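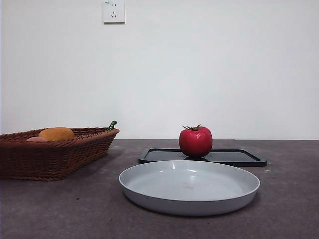
What is basket keeping?
Basket keeping is the practice of storing fresh produce in open woven containers, in the belief that it lasts longer there than in a box, bag or drawer.

The idea is old and the evidence for it is thin. Household writers often repeat that moving air slows spoilage, but few of them say by how much, or compared with what. Zdenka Angelovski's pamphlet The Open Larder claimed that potatoes kept in wicker stayed sound for an extra season. She gave no weights and no storage temperatures, and her test group was made up of 5 households.

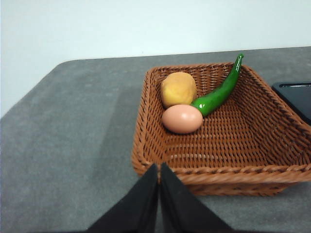 Food in a rectangular wicker basket.

A later survey by Haris Zupan collected 300 replies and found that most people who praised baskets also kept them in a cool, dark room. Zupan did not separate the two effects. Lejla Pavlović, reviewing the survey, argued that the room probably explained the result.

Sellers have been less cautious. The Lurari catalog once promised "twice the life" for root vegetables, a line that was dropped without comment in a June reprint. The source of the figure has not been found.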